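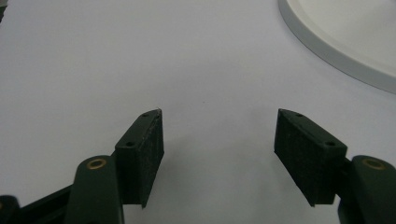 White tabletop with two dark green gripper fingers.

Detgate document workflow: progress report to the Holtetham grants office

Period covered: January to June

Summary

The grant pays for moving our tenancy and repairs paperwork from paper and email attachments to a single electronic system. Of the 3048 open files in scope, 2334 have been moved and checked. The remaining 714 are still on paper or in the old shared drive. We are on budget and two weeks behind the plan agreed in January.

Work completed

The signing service supplied by Vasiliu went live in March for new tenancy agreements. Tenants receive a link by email or text message, read the agreement on a phone or computer and sign on screen. A signed copy goes to the tenant and a second copy is stored against the property record. Paper signing is still offered at the front desk and will stay in place for as long as tenants ask for it.

Repairs consent forms followed in April. These were harder than we expected. The old form had three versions in use, each with slightly different wording on access to the property, and we had to settle on one text before it could be set up as a template. Our solicitors approved the final wording at the end of the month.

The link between the signing service and Prillen, our records system, was finished in May. Before that, staff had to download each signed form and upload it again by hand. The link now runs every hour. It failed twice in May, both times after a password change on our side, and no documents were lost. We have moved it to a separate service account so that this does not happen again.

Files still to move

The 714 outstanding files fall into two groups. Most are older agreements with handwritten changes in the margins, which the scanner software does not read well. Each one has to be typed up and compared with the original. The rest are joint agreements where one party has moved away and we are waiting for a current address.

We plan to finish the first group by September. The second group depends on replies, and we would like to agree with you a date after which those files can be scanned as they stand and marked as incomplete.

Staff and training

All housing officers have had the half-day session. The repairs team has had only the short version — summer leave made the longer one difficult to arrange — and will have the rest in September. The most common question has been how to cancel a form sent to the wrong address, so we have added a page on this to the staff guide.

Spending

Licence costs are as forecast. Scanning has cost slightly more than planned and training slightly less, and the two balance out. We are not asking for any change to the total.

Next period

Finish the older agreements.
Set up templates for garage lettings and mutual exchanges.
Agree retention periods for signed copies and apply them in Prillen.
Review whether text message reminders should be sent after three days or five.

The next report will reach you in December.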